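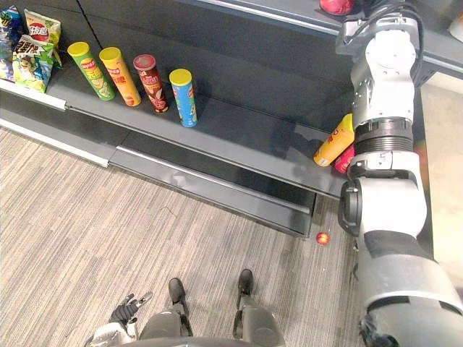 Facundo Bustos asked at the meeting in Himerow why the ordinary voter should trust a party that speaks about freedom of opinion and then shuts the door when it chooses its candidates. The Heltum Forum thinks the question is a fair one, and with this release we give our answer to it.

**HELTUM FORUM CALLS FOR OPEN SELECTION OF CANDIDATES**

Himerow, 5/3/22

The Heltum Forum, an independent association of conservative and liberal voters, today publishes its proposal for open selection of candidates before the local elections in June. The proposal is nine pages long and was sent this morning to the offices of all parties which stand in the district of Travberg.

At present the candidates in Travberg are chosen by small party boards. In the last selection, 48 persons decided over every name on the ballot paper, for all the parties together. The members of these boards are not elected by the public, and their meetings have no published minutes. A voter who wishes to know why one person was taken and another was refused has no place to ask.

We do not say that these people act in bad faith. Many of them have given long years to their parties. But a closed room makes the same kind of candidate again and again, and those with an unusual opinion learn quickly to keep it for themselves. This is true on the left and it is true on the right, and we have members who have experienced it on both sides.

The Forum asks the parties for the following:

- Every registered supporter in the district may vote in the selection, without a fee.
- The names of all applicants are made public at least 20 days before the vote.
- Each applicant speaks at two open meetings, one in Travberg and one in Himerow, and answers questions which were not given beforehand.
- No applicant is refused because of an opinion which is lawful to hold and to say.

"We have been told that open selection brings in troublemakers," said Niall Munro for the Forum. "Perhaps it brings one or two. I prefer to hear them in a public hall, where their neighbours can disagree with them. A party which is afraid of its own supporters should think about what it has become."

Mr Bustos, whose remarks in Himerow were followed by a long discussion, has in the meantime written to the Forum that he finds the fee rule too generous and would keep a small payment. His letter is printed in full at the end of the proposal, together with our reply. We disagree with him on this point, and readers may judge for themselves.

The parties are asked to answer in writing. All answers will be published without changes on the Forum's notice page, also those which are a plain refusal. If a party does not answer, this will be noted beside its name.

An open evening on the proposal will be held in the Nugroho Hall in Travberg before the applications close. Entry is free, and representatives of all parties are invited to speak.

Printed copies of the proposal can be collected at the Nugroho Hall or ordered by post from the Heltum Forum. Questions from the press should be directed to Niall Munro.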